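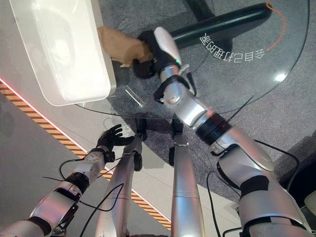

Print this page | E-mail this page

Staff surveys and pulse checks: questions we get from managers
Last updated: March

Do we need an employee survey at all?

Maybe not. If you have 11 people and you all eat lunch in the same room, go talk to them. A survey earns its keep when there are too many people to hear from in person, or when people have stopped telling you things.

The vendor says our engagement score will go up. Will it?

Scores often go up the second time around. That can mean work got better. It can also mean the unhappy ones left, or that managers learned to hint at the right answers. Ask the vendor how they tell these apart, and be wary if the reply is a chart.

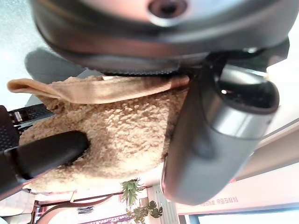
The same goes for benchmarks. Being two points above "the industry" means little until you know who is in it and when they were asked.

Is it really anonymous?

Ask for the smallest group that gets its own report. At Sanasden we won't report on a group that small teams could be picked out of, and we still think people are right to be careful. Free-text comments give writers away all the time – everyone knows who complains about the parking.
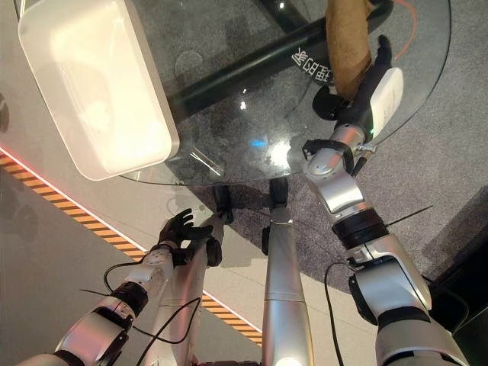
R. Ogunleye

How often should we run one?

Less often than you're being sold. Rastonus, our own short survey, can go out monthly, but we rarely advise it. If nothing was done about the last round, a new one only teaches people to click through.

We had 2545 replies. Is that good?

Out of how many?

Get the Sanasden newsletter by e-mail. Unsubscribe at any time.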